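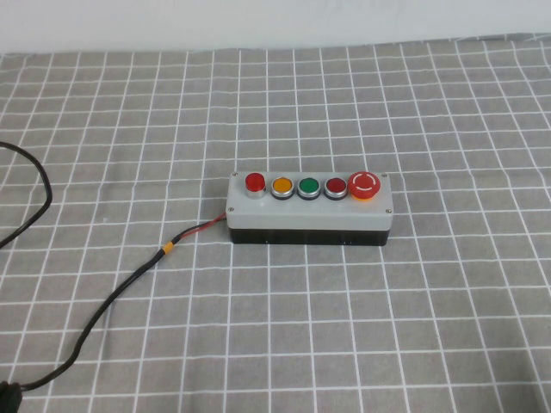

Mulugeta Araya would pay for the Edis kit again, he told me, but only for the big red stop button. I see his point. Surville sells Edis as automation for small shops, ready in an afternoon. Ours took 11 days, two of them spent waiting on a callback.

The five-button control box is the plainest part of the package and the one I'd trust. The software is another matter. It asked me to log in again 14 times in the first week, and the "smart" restart still needs a person standing there.

Surville says an update came out in August. Sibusiso Jacobs has it installed and is back to pressing green by hand.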